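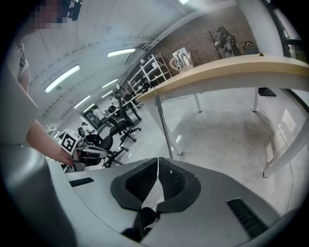
Passing a hand-held gripper from one person to another: is there a rule?

Posted by Seren Hughes, October 24, 2020
Filed under: Robots and automation > Safety and good practice

We collect demonstrations with hand-held grippers, the sort with a square marker on top, in a long office with a concrete floor and a brick wall down one side. No arm is involved at this stage. People hold the grippers and do the task by hand, and the recordings are used for training later.

My job is to write the site rules before the Nerncombe office starts doing the same work in March. I have hit a problem with two-person tasks, where both people have a gripper and one hands something over to the other, or the two grippers come close together tip to tip. Our existing sheet was copied from the one for the fixed arm cell at Stavthorpe. It talks about fencing, emergency stops and reduced speed, and almost none of it fits.

What I would like to know:

Does the robot safety standard apply to a gripper that a person is holding?
What distance should people keep from each other's faces and hands?
What should we do about other staff who are in the room and are not part of the recording?

I would rather have a short sheet that people read than a long one they sign and forget. Ours runs to 10 pages at present.

Kadir Gündoğdu
Accepted by the poster

I wrote the equivalent sheet for a place that had both kinds of work going on, so I will take your points in order.

On the standard. ISO 10218 is written for industrial robots and their integration. A passive gripper worked by the user's own fingers is much closer to a hand tool, and I would treat it as one. That does not let you off a risk assessment. You are in the UK, so you still have the general duty to assess the work, and the rules on work equipment cover hand tools too. If your grippers have a motor in them, look at the machinery rules again and ask someone competent, as the answer may change.

On distance. I don't know of a published figure for this. We settled on keeping the tips below shoulder height whenever another person was within arm's reach, and never pointing them at a face. For handovers we used a fixed order:

1. The giver says "ready" and holds still.
2. The receiver moves in and closes on the object.
3. The receiver says "got it".
4. The giver opens and moves straight back.

Only one gripper moves at a time. It felt slow for the first morning and then people stopped noticing. If your recordings include sound, check that the spoken words don't matter to whoever uses the data. A nod works as well if both people can see each other.

On the room. Most of our near misses had nothing to do with the gripper. They were trips. Someone watching their gripper tips is not watching the floor. Before each session we went round and did the following:

Office chairs with castors pushed under desks or moved out of the working area.
Any cable crossing the floor taken up or covered, including thin ones.
Kettles emptied or moved if the task area was near them.
Coats, bags and lamps kept out of the walking route.

On other staff, this is a privacy matter as much as a safety one. A wide lens takes in most of a room, so people at the far end may well be recorded. Put a notice on the door, tell people when recording starts and stops, and write down whether faces are blurred, at what point, and who can see the files before that. Have someone check that the blurring was done before anything leaves the building. Screens and papers on desks count too.

All of that goes on two sides of A4. Keep the fixed arm rules as a separate document, otherwise people see the part about fencing and assume the whole thing is for somebody else.

Beverley Faulkner

Just wear safety glasses. We had a rule at Goodwin that anybody within 2000 mm of a gripper wore them and that was the end of it. Never had an injury. No idea about the standards side.

Jolán Pap

I agree with most of what Kadir wrote, but I would add something on hygiene and on hours, as both got missed when I did this.

Hygiene: if the same gripper goes from hand to hand, wipe the handle and trigger at each change of user. At the moment you should be doing that anyway, and two people at close quarters will need whatever distancing and face covering rules your site has in force.

Hours: a gripper feels light for the first few minutes. After 100 takes it does not. We set a break every half hour and swapped the working hand where the task allowed. Wrist complaints are slow to show up, so ask about them by name at the end of the day. "Any problems?" gets you a no.

On Beverley's point, glasses are fine as an extra, but they come last in any risk assessment. Sort out the layout and the handover order first. Two metres is also not much use as a limit when the task needs two people at the same table.

Seren Hughes

Thanks all. I have split the sheet in two as Kadir suggested and put the floor check at the top. Wipes and breaks are going in as well. The grippers have no motor in them, so I am treating them as hand tools and will say so in the first line.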